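4.2 Arbeitsregeln am Tischaufbau

Bevor ich zu den Normen komme, möchte ich kurz bei den Regeln bleiben, die wir uns in Bernden selbst gegeben haben. Die großen Sicherheitsnormen sind ja für Industrieroboter geschrieben, und wer mit einem kleinen Arm aus weißen Kunststoffteilen arbeitet, liest da seitenlang über Schutzzäune und findet wenig zu der Frage, wie man eigentlich eine Tischplatte freihält. Also haben wir im Projekt Cluleo irgendwann im Juli angefangen, ein eigenes Regelblatt zu schreiben (es passt inzwischen leider nicht mehr auf eine Seite).

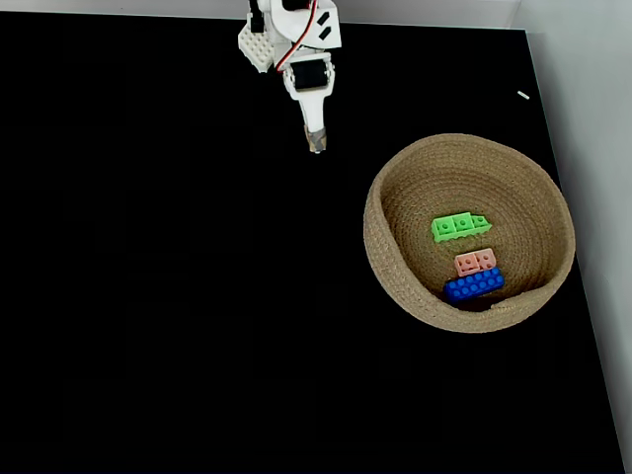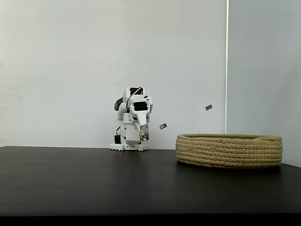 Abbildung 4: Arm und geflochtener Korb auf der schwarzen Tischplatte, einmal von oben und einmal aus niedriger Höhe.

Sándor Vincze hat nach dem Lesen einer frühen Fassung angemerkt, ein Regelblatt für einen so kleinen Arm sei schön und gut, aber die meisten Regeln darin würden doch nur festhalten, was jeder vernünftige Mensch ohnehin tue, und je länger das Blatt werde, desto weniger werde es gelesen. Ihm hätten zwei Regeln gereicht: Finger weg, solange Strom anliegt, und hinterher aufschreiben, was anders war als sonst.

Ich habe darüber länger nachgedacht, als mir lieb war. Mit dem Lesen hat er recht, das merke ich ja an mir selbst! Nur gehen die Vorstellungen davon, was vernünftig ist, schon in einer kleinen Gruppe weit auseinander. Für mich war zum Beispiel immer klar, dass man den Arm erst in die Ruhelage fährt und dann abschaltet. Andere haben einfach den Stecker gezogen, und der Arm sackte eben auf die Platte. Beides hielt man jeweils für selbstverständlich, und im Protokoll stand davon natürlich nichts.

Wir haben das Blatt daraufhin gekürzt und in zwei Teile zerlegt. Der erste betrifft den Menschen am Tisch. Die Hand kommt nur in den Arbeitsbereich, wenn die Servos stromlos sind, und wer Gegenstände umlegt, sagt das vorher laut an, auch wenn sonst niemand im Raum ist (man kommt sich dabei anfangs albern vor, das gibt sich). Kabelschlaufen an den Gelenken werden vor jeder Sitzung einmal durch den vollen Bewegungsumfang gefahren, langsam und mit Blick auf die Stecker. Lange Haare und Kapuzenbänder - ja, auch die - bleiben hinter der Tischkante.

Der zweite Teil betrifft die Daten, und da wird es für diese Arbeit interessanter. Eine Sitzung umfasst bei uns höchstens 37 Durchläufe, danach ist Pause. Der Behälter darf zwischen den Durchläufen verschoben werden, die neue Lage wird aber notiert, bevor es weitergeht. Welche Gegenstände verwendet wurden, steht im Sitzungskopf. Und fehlgeschlagene Durchläufe werden nicht gelöscht, sie bekommen eine eigene Kennzeichnung. Über den letzten Punkt haben wir am heftigsten gestritten. Mir war wichtig, dass man später sehen kann, wie oft etwas danebengeht. Eine bereinigte Sammlung von 3000 Durchläufen sieht hübsch aus, sagt einem über das Verhalten des Arms aber ziemlich wenig.

Bei der Übernahme der Regeln durch die Gruppe in Drulville gab es noch einen Punkt, an den ich überhaupt nicht gedacht hatte. Dort wird mit der Software Lumbao protokolliert, und die kennt für den Ausgang eines Durchlaufs nur zwei Werte, gelungen oder misslungen. Unser Blatt verlangt 4: gelungen, misslungen, abgebrochen durch die Person, abgebrochen durch das System. Wir haben uns auf ein Freitextfeld geeinigt, in das die genauere Angabe hineingeschrieben wird. Schön ist das nicht, und beim Auswerten flucht man über die verschiedenen Schreibweisen, aber die Unterscheidung geht wenigstens nicht verloren.

Offen ist weiterhin, wie verbindlich so ein Blatt sein soll. Ich neige dazu, den ersten Teil strikt zu handhaben und beim zweiten Abweichungen zuzulassen, solange sie im Sitzungskopf stehen. Vinczes Einwand habe ich insofern übernommen, als eine neue Regel nur noch dazukommt, wenn wir einen konkreten Protokolleintrag nennen können, der sie nötig macht. Wie sich das mit den Anforderungen der Normen an eine Risikobeurteilung verträgt, ist Gegenstand von Abschnitt 4.3.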